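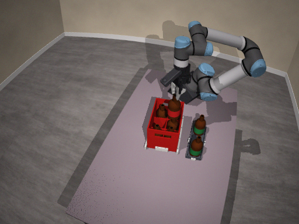
Vol. 4, p. 17

Grisaille

Grisaille is a method of painting carried out wholly or mostly in shades of gray. The word comes from the French gris, meaning gray, and is used both for the method and for a work made by it. Related terms exist for single-color painting in other hues: brunaille for brown and verdaille for green. In common use, grisaille is often stretched to cover these as well, although catalogs of older painting tend to keep the three apart.

Uses

Grisaille has served four main purposes. It has been used for finished works, for the imitation of carved stone, as the first layer of a painting to be completed in color, and as a model for an engraver. The last of these was common in the Low Countries in the 17th century, when a gray oil sketch gave the printmaker a pattern of lights and darks that could be carried over to the plate without having to judge the value of each color.

The imitation of sculpture is older. Giotto painted the Virtues and Vices in the lower part of the walls of the Arena Chapel in Padua in this way, as if they were figures of stone. In the Netherlands of the 15th century, the outer sides of altarpiece wings were often painted with gray figures standing in niches. The wings were kept shut for much of the year, and the colored inner panels were shown on feast days.

Method

A grisaille underpainting is normally made with white, black and one earth color. Lead white was the usual white in oil painting before the 20th century. Pure mixtures of black and white look bluish beside warm colors, and many painters corrected this with a little raw umber. The painter sets the middle gray first, then works toward the lights, which are laid on more thickly. The shadows are kept thin.

When the layer is dry, color is added in glazes — thin coats of transparent paint in an oil or resin medium. Each glaze darkens the surface. For this reason the underpainting is kept lighter than the finished work is meant to be. Opaque touches may be added between glazes to restore lights that have sunk too far.

The test panels made by Selina Mösli at the Ilport workshop divide the gray scale into seven steps between white and black, with a further half step at the light end. Her notes give a drying time of some 20 days for each panel before the first glaze, and record that panels glazed earlier showed fine cracks in the dark areas. The panels are on oak and are kept in the Moser study collection, where they are filed by medium and not by date.

Grisaille in glass and enamel

In stained glass, grisaille has a different meaning. It refers to windows of mostly clear or pale glass painted with patterns in a dark vitreous paint, which is then fired. Such windows let in more light than fully colored ones and cost less to make. The Five Sisters window in York Minster, of the 13th century, is a well-known case.

In Limoges enamel of the 16th century, the artist covered a copper plate with a dark ground and built up the image in layers of white. Where the white is thin the ground shows through as gray. Flesh was sometimes tinted with a pale red.

Condition and study

Gray paintings show yellowed varnish more plainly than colored ones, as there is little strong color to hide the shift. Infrared imaging is of use in finding drawing beneath the paint, but carbon black in the upper layers may block the view. Where a grisaille layer lies under glazes, worn passages may look cold and chalky — a sign that the color above has been lost in cleaning.

See also: Brunaille; Camaïeu; Chiaroscuro; Glaze; Underpainting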